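Nestor Ignacio has managed short-stay flats for six years, and he still does a share of the changeovers himself. We spoke at the Tan Street office, where he was waiting on a set of keys.

He starts with the floor. "People want to strip the beds straight away," he said. "I don't. You pick up the rubbish first, then you can walk around." A one-bedroom place takes him two hours if the guests have been reasonable. After a long weekend it can take five.

His offsider, Teodoro Baluyot, came over from hotel work and had to get used to living rooms. "In a hotel everything's in the bedroom or the bathroom," Baluyot said. "In a flat they live on the couch."

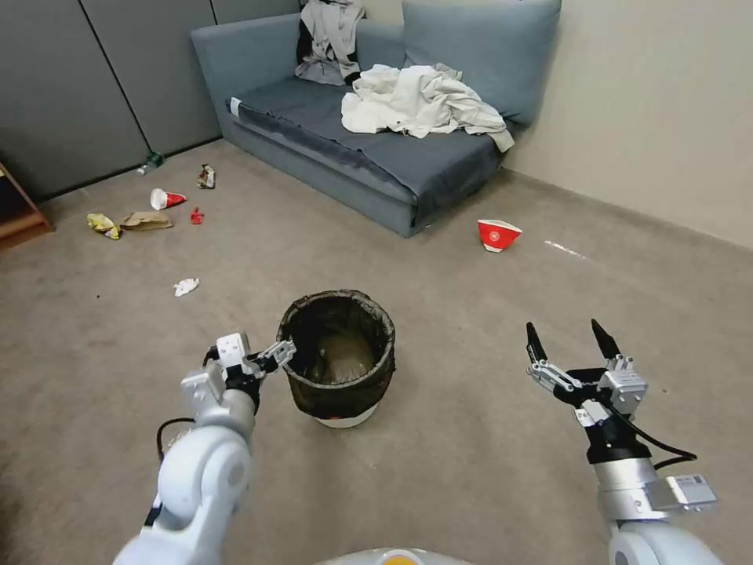 Living rooms take longer than kitchens, in Ignacio's view, and he puts that down to soft furniture and carpet. He brings the bin to the mess and leaves it standing on the carpet while he works. The edges get a proper look, he said, as that's where you find things like a small green bottle lying by the wall, or a crumpled wrapper. Clothes left in a heap on the seat or hung over the back of the sofa are a separate job and never go near the bin.

"I shake everything out before I fold it," he said. "Then it's bagged and labelled, and we ring them." Most guests want their things posted. The office keeps the rest until November — longer if someone has been in touch.

Vacuuming comes last. Baluyot prefers to do the sofa cushions before the carpet, and Ignacio has stopped arguing with him about it. The keys turned up while we were talking, and the two of them left for the next flat.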